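Sunday, December 29, 2019

Workshop quiet, heating off, kettle descaled at last. Finished the third coat of the Wutent grey on the test boards. The tin says one coat covers. The tin has clearly never met our boards.

Batch 18 from Zakaria went on thicker than the last lot and dragged at the brush ends. Thinned it by a capful and it behaved. Evander Carnegie wants the Lidis blue added a drop at a time until "it looks like weather", so I stopped at three drops and wrote the number down, as he never does. Board 703 is the keeper for now. Left it flat on the rack by the window, well away from the sawdust - or as far away as one gets in here.
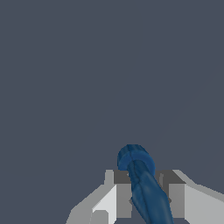

Slate grey with a little blue in it.

Flidell rang on Friday about the shutters. They would like the colour "warmer but the same". I said I would look into it and have been looking into it ever since, mostly from the chair.

To do: rub down the edges on 703, order more of the fine paper, find the good brush. Evander says he cleaned it and put it back. It is not back. Also ask whether the shutters still need hanging by March, or whether that was last year's March.

Lid on the Wutent tin won't seat properly. Clingfilm under it until someone finds the mallet.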